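Garage > Car Audio > Amplifiers > Setting gain with a multimeter

Search articles by keyword or part number Go

Setting Amplifier Gain for a Subwoofer With a Multimeter

This procedure sets the input gain on a mono subwoofer amplifier so that its output voltage matches a chosen power level. It applies to any class AB or class D amplifier with a gain control marked in volts or left unmarked. It does not apply to amplifiers whose gain is set in software.

Gain is an input sensitivity adjustment. It matches the amplifier input to the voltage coming out of the head unit. Turning it past the matching point does not add clean power. The output stage runs out of supply voltage, the tops of the waveform flatten, and the voice coil has to get rid of the extra heat.

What you need

- A digital multimeter that reads true RMS AC volts
- A 50 Hz sine wave test tone, recorded at 0 dB, in a file format the head unit can play
- A small flat screwdriver for the gain control
- A calculator
- The data sheets for the amplifier and the subwoofer

A cheap averaging meter will work at 50 Hz on a clean sine wave. It will read wrong once the wave is clipped, so it can't be used to look for clipping.

Step 1. Find the final load

Measure or calculate the load the amplifier will see. A dual 4 ohm subwoofer gives 2 ohms with the coils in parallel and 8 ohms with the coils in series. A dual 2 ohm subwoofer gives 1 ohm in parallel and 4 ohms in series.

A DC resistance reading across the coil will be lower than the rated impedance. A nominal 4 ohm coil commonly reads between 3.2 and 3.8 ohms. Use the rated figure in the formula below, and use the meter reading only to confirm that the coils are wired the way you intended.

Check that the load is not below the minimum printed on the amplifier. The Lorov mono amplifier used for the worked numbers on this page is stable to 2 ohms.

Step 2. Choose the target power

Take the lower of two numbers: the RMS rating of the amplifier at the load from Step 1, and the RMS rating of the subwoofer. Ignore peak and "max" ratings.

In the worked case the amplifier is rated for 498 watts RMS at 2 ohms. The subwoofer is a Dellum 12 inch with dual 4 ohm coils in parallel, and its RMS rating is higher than the amplifier's, so the target is 498 watts.

Step 3. Calculate the target voltage

Voltage equals the square root of power times resistance.

V = sqrt(P x R)
V = sqrt(498 x 2)
V = sqrt(996)
V = 31.6 volts AC

For a smaller system, a 208 watt target into 4 ohms gives sqrt(832), or 28.8 volts AC. Note that the voltage is close to the first case although the power is less than half. Don't carry a voltage figure from one load to another.

Step 4. Prepare the system

1. Turn the head unit off.
2. Disconnect the subwoofer wires from the amplifier terminals. Tape the bare ends so they can't touch each other or the chassis.
3. Turn the amplifier gain fully counterclockwise.
4. Set bass boost to 0 dB. Unplug the remote bass knob if there is one, or turn it to maximum if the manual says the amplifier needs it connected.
5. Set the low-pass filter to its highest frequency for now. Switch the subsonic filter off.
6. On the head unit, set bass, treble and midrange to flat. Turn off loudness, any preset equalizer, and the internal crossover on the subwoofer output.
7. Set the subwoofer level on the head unit to 0.

Start the engine or connect a regulated supply. Many amplifiers make noticeably less power at 12.6 volts than at 14.4 volts, and an unregulated one may clip before it reaches the target voltage with the engine off. Work outdoors if the engine is running.

Step 5. Set the head unit volume

Most head units clip somewhere below full volume. If you have an oscilloscope, find the highest setting with a clean sine wave on the RCA outputs and use that. Without one, use 75 percent of the maximum. Write the number down. It is now the highest volume the system should be played at.

Step 6. Adjust the gain

1. Set the meter to AC volts, on a range that covers the target.
2. Put the probes on the positive and negative speaker terminals. On a bridged two-channel amplifier, use the two terminals marked for bridging.
3. Play the test tone on repeat at the volume from Step 5.
4. Turn the gain clockwise slowly until the meter shows the target voltage.
5. Stop the tone and turn the system off.

If the target can't be reached with the gain fully clockwise, check the head unit output first. A weak preamp signal is the usual cause. A Shen line driver, or any similar unit placed between the head unit and the amplifier, will raise it.

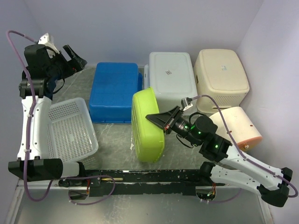 Written by Harish Shetty
Car Audio Bench Notes | June 23, 2023

Step 7. Reconnect and set the filters

Reconnect the subwoofer and check polarity at both ends. Set the low-pass filter to 70 Hz as a starting point for a sealed box with 6.5 inch door speakers. Smaller door speakers will need a higher setting. For a ported box, set the subsonic filter a few hertz below the tuning frequency of the port.

Play music you know at moderate volume. If the bass is too strong, lower the subwoofer level on the head unit and leave the amplifier gain alone. If bass boost is turned up later, repeat Step 6 with a tone at the boost frequency. A boost of 9 dB asks for almost eight times the power at its center frequency.

Common faults

Meter reads zero: the remote turn-on lead has no voltage, the RCA plugs are in the wrong outputs, or a filter is blocking the tone.

Reading drifts downward: supply voltage is dropping. Measure at the amplifier power terminals with the tone playing and the load connected, then check the ground point for paint.

Amplifier goes into protection after reconnecting: one strand of speaker wire is touching the next terminal, or the load is below the minimum. Disconnect the subwoofer and measure the load again.

Whine that follows engine speed: not a gain fault by itself, but a high gain setting makes it louder. See the Triltbridge wiring notes on ground loops before replacing any parts.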